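Prurnlow Rate Desk - interest rate alerts and calendar for small firms

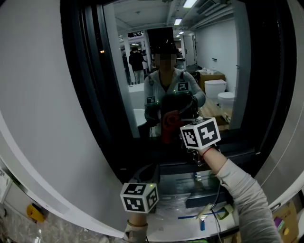
Leeds, January

Prurnlow Rate Desk is a subscription service for businesses that borrow, save or trade in more than one currency. It follows central bank decisions, bond yields and the rates that lenders charge, and sends you a short note when something moves that touches your own loans or deposits. It is used by finance managers, bookkeepers and owners who do the books themselves.

The service runs in a web browser. There is nothing to install, and it works on a phone, though the calendar is easier to read on a larger screen.

What you get

Rate calendar. Every scheduled interest rate decision from the central banks we cover, with the time of the announcement shown in your local time. Minutes, speeches and inflation releases can be switched on or off. The calendar can be added to most office diaries as a feed and refreshes every 15 minutes.

Alerts. Set a level for any rate in the list and we email or text you when it is crossed. You can set a separate level for the way up and the way down. Alerts are sent once per crossing, so a rate that sits on the line all afternoon will not fill your inbox. If you want a repeat, tick "Send again" and choose the gap.

Loan sheet. Enter the balance, the margin, the reference rate and the next reset date for each of your loans. The sheet shows the present monthly cost and what it would be if the reference rate rose or fell by a quarter point, a half point or one point. Fixed loans can be entered too, and will show as unchanged until the end of the fixed period. Repayment and interest-only loans are both handled. Overdrafts are treated as a loan with a daily reset.

Deposit sheet. This works the same way for money held on notice or fixed term. It lists what matures in the next 30 and 90 days, so you can look for a better rate in good time.

Morning note. One page, sent at 7.15 am on working days. It covers overnight moves in short-term rates and government bonds, any change in what markets expect from the next decision, and the day's calendar. The note is written by Afroza Cassim and the desk in Leeds. It does not tell you what to buy or sell.

Weekly round-up. Sent on Tuesday, with the note for that day. It is longer and looks at one subject in more detail, such as the gap between two-year and ten-year yields or how quickly lenders pass on a cut.

Coverage

The standard list holds 222 rates. It includes policy rates, overnight reference rates, government bond yields at the common maturities, and swap rates out to ten years in the main currencies. A full list can be downloaded from the account page before you pay for anything.

Policy rates are updated as soon as the announcement has been checked by a member of the desk. Market rates are delayed by 15 minutes on all plans. We do not offer live prices. Customers who deal in bonds or swaps directly will need a different service.

History goes back to the first full year for which we hold reliable figures, and this differs from one rate to the next. Where a benchmark has been withdrawn and replaced, the old and new series are kept apart. You can chart them together, but we do not join them into one line.

Plans

Zoda is the basic plan. It has the calendar, the morning note and alerts by email. One user.

Işık adds the loan and deposit sheets, text alerts and the weekly round-up. Up to five users, who can each have their own alert levels.

Busa is for groups with several companies. Sheets can be kept separately for each company and added up in one view, in whichever currency the group reports in. An administrator decides who can see which sheet. Busa customers can also book a call with the desk before a rate decision - please allow two working days.

All plans are billed monthly. You can move up at any time and pay the difference for the rest of that month. Moving down takes effect from the next bill. Prices are shown on the order page, with and without VAT.

Trial

New accounts can try the Işık plan free for 30 days. No card is needed. At the end of the trial the account goes quiet until you choose a plan, and your sheets are kept for a further 90 days before being deleted.

Exports and records

Both sheets can be saved as a spreadsheet or a PDF. The PDF shows the date and time, the rates used and the name of the user who made it, which most accountants ask for. Charts can be saved as pictures. You may use them in board papers and reports to your lender without asking us, provided the source line stays on. Publishing them elsewhere needs our written permission.

Known limits

Loans with a cap, a collar or a stepped margin cannot yet be entered as one item. Enter the loan at its present margin and change it by hand on the step date. The sheet does not work out early repayment charges. Text alerts go to UK mobile numbers only - email alerts go anywhere.

The figures in the loan and deposit sheets depend on what you type in. Check them against your lender's statement before relying on them. Prurnlow does not give financial advice, and nothing in the notes should be read as such.

Support

Use the contact form on your account page. The desk answers from 7 am to 5.30 pm on working days. Questions about bills go to the accounts team and are normally answered the next working day.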